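Thread: Wrist cameras and the sideways room

Last updated 11/15/22

resthorpe_rigger
We've a two-armed humanoid on table-top work, plate and plush toy, with a head camera and one at each wrist. The planner is perfectly happy on the head view. Feed it the wrist views as well and it gets ideas. The grasp score jumps about from one tick to the next, and I've spent 11 evenings on it, which my wife has started mentioning.

Head view first, then two from wrist level:
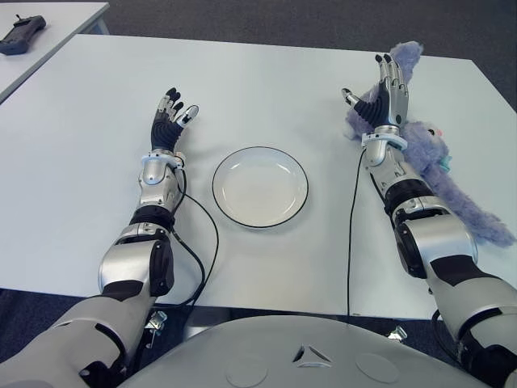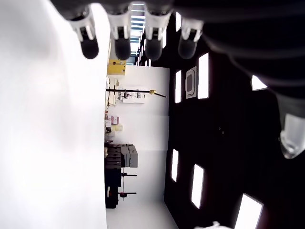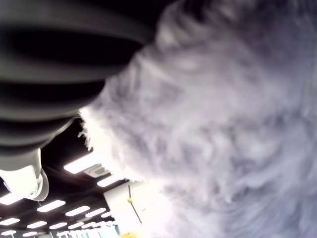 Top one is head, the other two wrist. Last one is mostly fur.

Config is stock Devside perception, 32 features per view, all three weighted the same.

n_zawadzka
Equal weights is your trouble. In the second one there's no plate and no toy, just fingers and a room on its side. Your network is dutifully scoring the ceiling lights. Gate the wrist views on distance to target and drop them when the hand is far off.

halas_fan
Disagree. Gating gives you a step in the score at the threshold and the arm twitches every time it crosses. We had that at Prirport and took it out after 2 days. Mask the ceiling and leave the weights alone.

n_zawadzka
Mask it with what? The ceiling moves every time the wrist does. And a step is what blending is for.

Ashok Uniyal
Boring question from the back - are your extrinsics right? If the wrist transform is stale by 40 ms, the fusion will disagree with itself whatever you gate or mask. Log the timestamps before you touch the network.

resthorpe_rigger
Logged them. Left wrist is fine. Right wrist is late by 40 ms on the nose, so either Ashok is a wizard or he's done this before.

Ashok Uniyal
Had it in October. Check the driver buffer.

halas_fan
Still think you should mask it.

n_zawadzka
Of course you do. Fix the buffer, then blend by distance, and post the score plot from both runs.

resthorpe_rigger
Buffer tonight, plots when I have them.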